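Room Attendant, Pralham House (48 rooms)
Permanent, part-time or full-time
Starting February

Pralham House is a 48-room hotel operated by Tuvunden. We are hiring two room attendants for the morning shift, which begins at 8:30 a.m.

Duties

Attendants clean and reset guest rooms to the Tuvunden room standard. Work is done alone except for mattress turning and furniture moves, which are assigned to pairs. A checkout room includes a full linen change, dusting, carpet vacuuming and a check of switches, sockets and drawers. A stayover room includes bed making, trash removal and surface cleaning.

Double beds are made with a white duvet, the top edge folded back in a thick roll below the pillows. The white pillow stands at the headboard and the gray pillow goes in front of it. Nightstand tops are wiped with a damp cloth and dried. Upholstered seating is vacuumed with the brush head, including the gap behind the seat cushion.

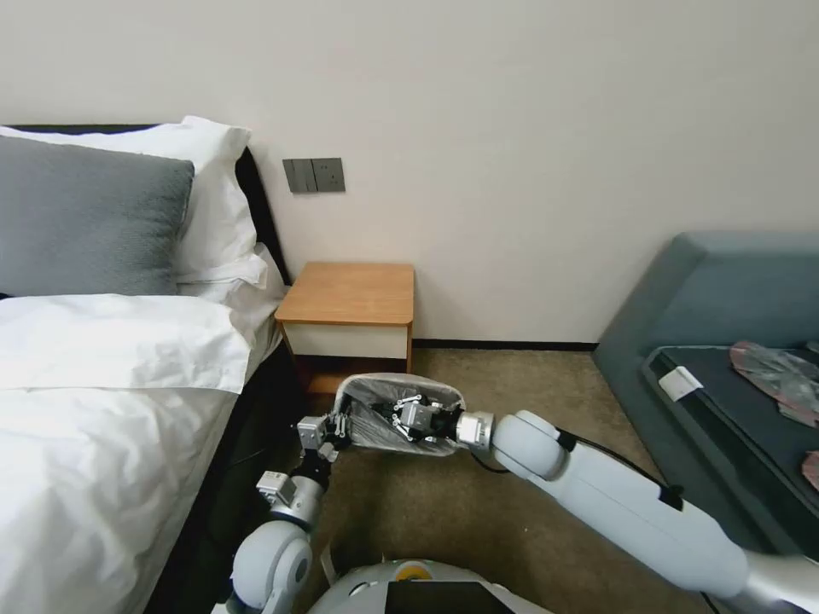

Shona Pirihi writes that the fold is the part new attendants take longest to get right, and that it helps to set the pillows first and pull the duvet up to meet them. She adds that the strip of carpet between bed and wall should be vacuumed before the bed is made, or the cover gets dragged out of line.

Training follows the Marras sheet, a one-page checklist issued on the first shift. New hires work with a trained attendant for their first 48 hours on the floor.

Requirements

Able to lift a folded duvet set and push a loaded linen cart on carpet. Able to read a written room list in English. Previous hotel work is useful but not required. Weekend shifts are part of the rota.

Pay and conditions

Paid training. Uniform and one meal per shift supplied. A bonus of $159 is paid after the third full month. Staff lockers are on the ground floor.

To apply

Send a short résumé and your available hours to Rutilio Cárdenas, Housekeeping Office, Pralham House, 842 Somness Road. Applications may also be left at the front desk before 4 p.m. Quote reference RA-842.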